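The Mug Amnesty

14 January 2020
12 comments | 31 shares

It started because I couldn't close the cupboard. I had been closing it for months with a sort of hip maneuver, which I thought of as a skill, until a friend came over to make tea and asked why the door was fighting back.

So I took everything out. All of it, onto the floor, on a bath towel, on a cold evening when I could have been watching television like a person with sense. Then I counted, and I would like you to know that I live alone. There were 78 pieces. Plates, bowls, saucers, mugs, a gravy boat I have never once put gravy in, and a stack of those little dishes people give you for olives. I eat olives out of the jar.

My aunt Covadonga Sotomayor, who has moved house more often than some people change their sheets, has a rule for this. You keep what you reached for in the last month. The rest goes in a box, the box goes in the hall, and if you haven't opened it by July you carry it out the door without looking inside. She is very firm on the not looking. I asked what happens if there's something valuable in there, and she said, "Then it will be valuable to somebody else," and went back to her crossword.

I am less brave than my aunt, so I sorted into piles.

Pile one was the Gramthorpe stuff. If you grew up near me you know Gramthorpe, the discount place out by the highway where the dishes came in bins and you had to dig. My mother bought a full set there before I was born, and it has been dying off one plate at a time ever since. Four survivors, all chipped, all ugly, all staying. I don't want to discuss it.

Pile two was things I bought because of who I thought I was going to be. This was the biggest pile by a mile. There was a set of square plates from the year I was going to have dinner parties. Square plates don't fit in my dishwasher, they don't fit in my sink, and soup finds the corners. There were espresso cups from Usum, very tiny and very handsome, from the spring I was going to quit regular coffee. I lasted 9 days. The cups have been holding rubber bands.

Pile three was mugs. Every job I have ever had gave me a mug, including one that laid me off the following week. I had a mug from a dentist. I had a mug from a bank I don't use. I had two from the Plislow library book sale, where I believe they are given to anyone who stands still, and one that said WORLD'S BEST GRANDPA, about which I can tell you nothing.

By this point I'd been on the kitchen floor long enough for one leg to go to sleep, and I had put maybe six things in the box. I kept picking up the dentist mug and thinking well, it's a good size.

What finally broke the jam was flipping the question around. I stopped asking what I could live without (everything, apparently, and also nothing) and asked what I'd want on the table if I had to start over with one plate and one mug. That took me up to 40 seconds. A big round plate with a wide rim, so there's somewhere to park the toast crusts. A plain dark mug with a wide mouth, because I like to dunk and I don't like to aim. No slogans. No corners.

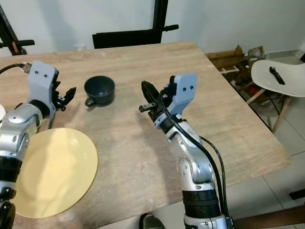 The finalists: yellow plate, blue-grey mug.

Pale yellow was a surprise to me too, as I'd have told you I was a white-plate person. But eggs look good on it, and a sad sandwich looks slightly less sad. As for the mug, a dark inside hides the tea stains, and I consider that the most important feature a mug can have. The handle is small. I have small hands. We get along.

Once those two were chosen the rest went fast. I kept enough for four people to eat a meal sitting down, plus the Gramthorpe survivors, plus one olive dish in case I become someone else. Everything else went in the box, which turned into three boxes, which are in the hall, where I've already stubbed my toe on them twice.

I did look up the espresso cups before I taped the lid. Someone in Aranda is asking a ridiculous price for the same set, and for a minute there I was rich. Then I noticed the listing had been up since the summer.

The cupboard closes now. It makes a little click I had never heard before. I opened and closed it several times to hear it, and then I washed the dentist mug and put it back, because it really is a good size.

12 comments | 31 shares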